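Small stake brings big return for a shop customer in Zidstead

A customer of the Oller betting shop in Zidstead has won 1723 pounds from a stake of only 20 pounds, after four results in four different sports went the right way last month.

The bet was placed in January, before the local football season had come to its half. It asked for Paquette to be top of the table at the end of the month, for Hudent to lose at home, and for two outsiders to win, one in darts and one in the county cycling race. Staff at the shop say such mixed bets are popular in winter, but they are very seldom paid out.

The last part was also the most nervous. Hudent were leading until the 90th minute – then they gave away a penalty and, in added time, a second goal from a corner. The shop was already closed at that hour, and the winner came with the slip the next morning.

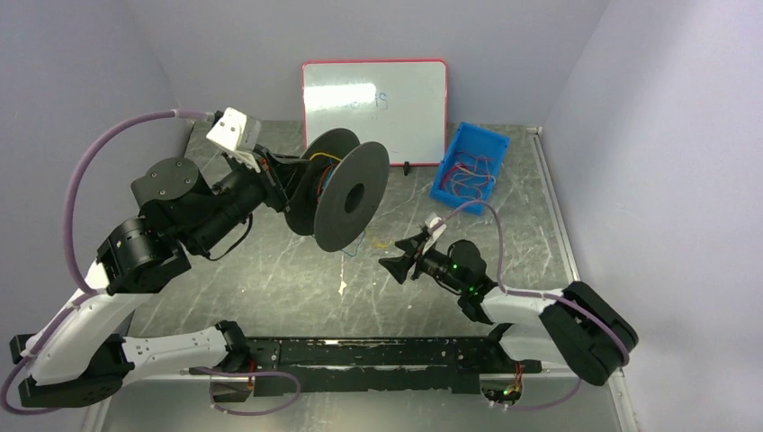 Two arms on a shared black rail, over a grey tabletop.

Oller had offered to close the bet early for 600 pounds when three of the four parts were decided. The customer refused. The winner has asked to stay without a name, and told the shop only that part of the money will go for a new boiler.

Paquette are still first in the table and play away at Hudent in the next round. Oller has the visitors as favourites, although the price became shorter during this week.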